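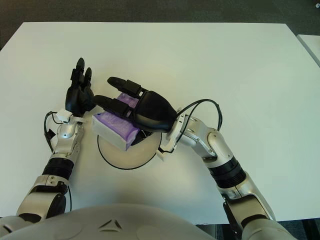

Two-handed handling at the test table: right hand down on a white and purple box.

Buying a two-armed robot: questions we keep getting
Last updated August 7, 2025

Should our packing room buy one this year?
Probably not. If one person can do the job with a tape gun and a stool, start by asking what that person costs you per shift and work from there. Most of the people who write to us have the price of the robot and no price for the work.

The vendor says it can handle "mixed goods." What does that mean?
Very little until you see the list. Send your own items, the ugly ones too. A stiff box and a soft packet are separate problems and should be separate lines in the quote.

How many trial picks should we ask for?
We ask for 3000 on our own goods, with every drop and every human touch logged. Driss Alaoui, who reads the logs for us, throws out any run where the operator's help isn't written down. Femum offered us 187 and a highlight video. We said no thank you.
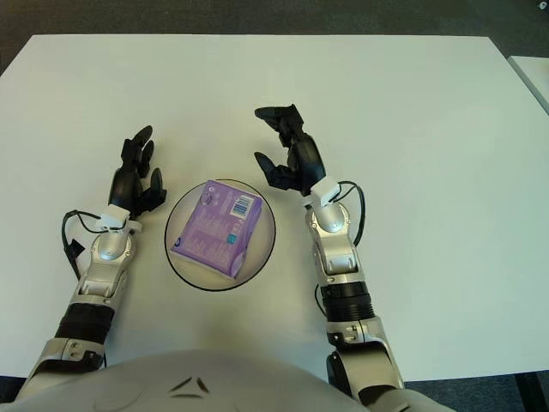
Soft purple packet on the round white plate, a hand on either side.

Is a plate or fixture included in the price?
Ask. At our Cundmont site the fixtures were quoted as "integration," and so were the tables. Get the diameter, the height and the cost of a replacement in writing. If your items hardly fit on the plate, you'll be buying a bigger one.

Do we need hands with fingers?
Maybe. Fingers look great in a demo, and they are also the part we would expect to pay for twice. Get a quote for a plain two-jaw gripper or suction on the same arms and compare. If the vendor won't quote it, write that down too.

What should we budget beyond the purchase price?
Spare hands, cables, floor space, training, and the hours your best technician will spend on it. Loubna Tawfik kept track during the Sullmont trial that started in May and got to 1520 staff hours. The proposal had no line for staff hours at all.

Lease or buy?
Lease, if the contract lets you leave. Read the part about software fees twice. Qin's draft let them raise the fee every year and let us cancel in none of them.

Can we see your scoring sheet?
Yes. Ask the equipment desk for form 3103. It has a column for what the vendor promised and a wider one for what we saw.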